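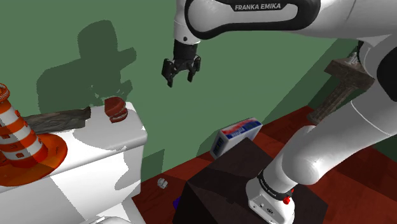
Two fingers, nothing between them. Illustration: Milska

The Long Goodbye to the Good Armchair

My aunt's armchair lives in a building off the county road, behind an orange door, and it costs me 60 dollars a month. It is not a good chair. The left arm wobbles and the cushion smells of a dog who died during another presidency. By my math I have now paid for it several times over, and in June I will pay for it again.

I'm in good company out there. Stevwood Self Storage has 700 units and a waiting list for the ones on the ground floor, where you can back a car right up to the door and be sad in comfort. The hallways upstairs are long and very clean. The lights come on as you walk and go off behind you, like a museum that has given up on visitors.

Erzsébet Tóth has run the front desk for most of the time I've been a customer, and she has heard every version of the plan. The plan is always temporary. A couple is between houses. A son is coming with a truck. Someone is opening a shop. "Three months," she told me. "They all want three months. I write it down because it makes them happy."

The average stay, she thinks, is closer to five years. She has one tenant who comes in on his lunch hour, unlocks the unit, sits on a cooler and eats a sandwich among his own boxes. She used to find this odd. Now she thinks he may be the only person in the building getting his money's worth.

What are we keeping? Mostly things we were given by people we didn't want to disappoint. My neighbor Giang Vũ cleared his parents' house last winter and found that half of what he carried down the stairs had never belonged to them either. There was a sewing machine from a great-aunt, and a set of Rirotel cookware, still in the box, with a card from a wedding whose couple no one in the family could name. He rented a unit for it all. Then he went back to measure the door, in case the piano would fit.

He did try to sell some of it. He put the dining table up online and got one offer, from a man who wanted it for free and wanted to know if Giang could deliver. The antique dealer, Hordiienko, was kinder. He walked around the sideboard twice, patted it like a horse and said that brown furniture would come back one day. He declined to say which day.

I asked Giang what he'd pay to have the lot vanish overnight, no questions, no guilt. He said 1275 dollars so quickly that I suspect he had worked it out in the car. Then he thought about the sewing machine and took the offer back.

There are people who will help you with this for an hourly fee. I hired one. She was brisk and pleasant, and she had me hold each thing and say what it meant to me, which is fine with a teapot but hard on the back with an armchair. We filled 2 bags with old curtains. She told me to photograph the chair and let the chair go.

So I have the photograph. It's a decent one, taken in the hallway at Stevwood just before the lights went out, and I keep it on my phone. The chair is still behind the orange door. I switched to automatic payments in the spring, and Erzsébet gave me a free padlock.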